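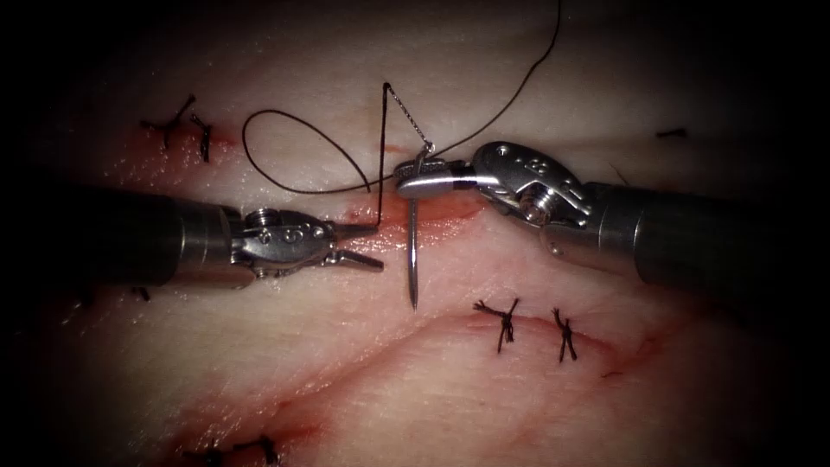
Election time is lovely and busy in our house, and by the second week you can hardly open the front door for leaflets. We've had posters in the window and bundles on the stairs for more Broltside ward elections than I care to remember, so I've gathered up the little things that keep the place bearable (and the marmalade off the canvass sheets!).

## Keeping leaflets flat and dry

Split them into bundles of 68, which fits nicely in an ordinary shoebox standing on edge, and put a piece of card at each end. Elastic bands bite into the paper, so use a strip of old tights instead, tied loosely. If a bundle has caught the rain, peel the leaflets apart while they're still damp, lay them on a clean tea towel and leave them under a heavy chopping board overnight. Don't be tempted by the radiator, they curl up like crisps. 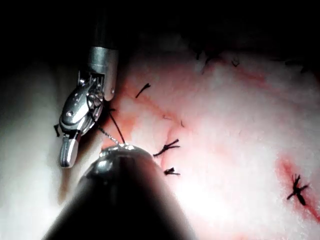

## Window posters

Wipe the inside of the glass with a splash of white vinegar in warm water and let it dry properly before you stick anything up. Use small tabs of tape at the corners, and fold one end of each over so you've something to pull when it's all finished. Any stickiness left behind comes off with a dab of cooking oil on kitchen paper, left for 30 minutes and then washed off with washing-up liquid.

Garden stakes want a bit more thought. Ours go in beside the hedge, where the wind off Mrema Road can't get at them, and I push them well down after a good watering. Knock the mud off before they go back in the shed and they'll see you through to November if there's a by-election.

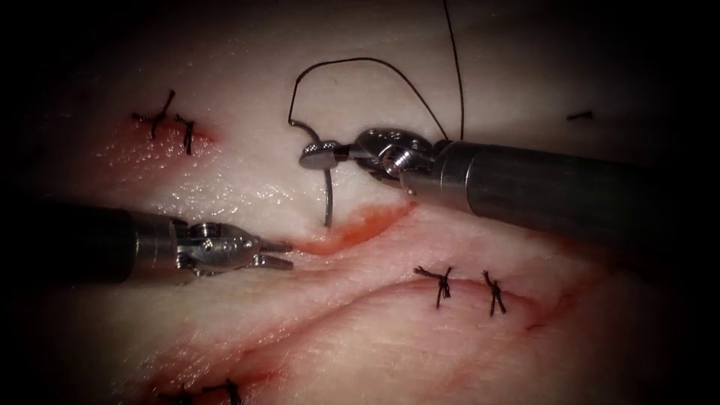
I keep the mallet in the same bucket as the stakes, by the way, or it wanders off.

## Sore feet and letterboxes

A wooden spoon pushes leaflets through those fierce bristly letterboxes and spares your fingers. Take 6 plasters, a spare pair of socks and a flask, and soak your feet when you get in. Warm water and a handful of salt does me very well, with the radio on for the results.
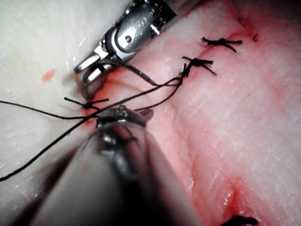 *Stitches along the incision line, seen close up.*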